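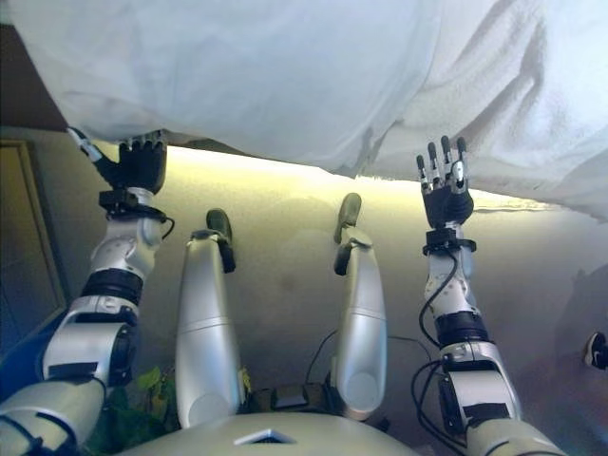 Cloth handling trial (robot hands)

A cloth handling trial is a way of comparing robot hands by giving them something floppy to deal with, usually a sheet, blanket or towel. I've been running them for long enough that I got asked to write this entry, so you're getting it the way I'd tell it over a cup of tea (Helge Nyberg has tidied the spelling and left the opinions alone).

Why cloth?

Blocks and cups are kind to a robot hand. They stay the shape you left them, and a plain two-jaw gripper will usually manage them fine. A blanket sags, folds over on itself, hides its own edge and changes shape the moment you touch it. Put a two-jaw gripper and a fingered hand side by side on a shelf of mugs and you may not learn much. Give them both a hem to hold and you'll have plenty to argue about by lunch!

Hands and grippers compared

Most of my own work has been on the Zikar bench, a set of tasks drawn up by Marisol Boateng and Lech Walczak and first circulated in May. It has 16 tasks, 8 of them with cloth, and it sorts what you bolt on the wrist into a few families.

Parallel jaws are cheap, tough and very good at a single layer once they've found it. They hate bunched fabric, though, and they tend to pick up two layers when you wanted one.

Suction does all right on coated fabric and is a dead loss on a woolly blanket. I've stopped bringing ours.

Fingered hands are my favourite, and I'll own up to the bias. Several fingers can spread the load along an edge, and the thumb can stay clear until it's wanted – handy if you're pushing cloth up from underneath and only want to pinch at the end. The price is more joints, more cables and a good deal more time spent calibrating.

Cameras

There are two views worth recording, and I'd fight anyone who tells me to pick one. A head camera gives you both arms and the general lie of the cloth, so you can tell whether one hand is lagging behind the other. What it's poor at is contact, and a fingertip just short of a hem can look an awful lot like one that's touching it.

A wrist camera gets in close enough to show small folds lifting between the fingertips. It has its own troubles: the thumb and sleeve take up a good part of the view, and the hand throws a shadow on pale fabric that some edge finders will happily read as a crease. Gøran Söderlund swears by a dark sheet for this reason. I prefer white, shadows and all, because it's what people have on their beds.

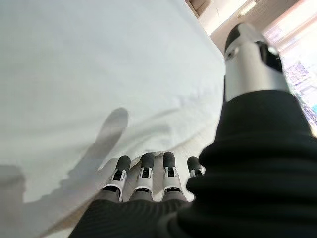 Controllers

Two styles turn up again and again. Position control sends each finger to a set angle and hopes the cloth is there. Force-limited control lets a finger stop when it meets resistance, but a single layer of cotton hardly resists at all, so the threshold has to be set very low and then you get false stops. We ran the Seridum controller both ways for 100 attempts each and came down on a mix – position control for the reach, force limits for the pinch.

Scoring

The Zikar bench scores out of 7, with points for finding the edge, holding it and letting go cleanly. Jonatan Wallin has argued for a separate mark for double layers, and I reckon he's right. Until that's settled, write double layers in the notes column and say which camera you judged them from.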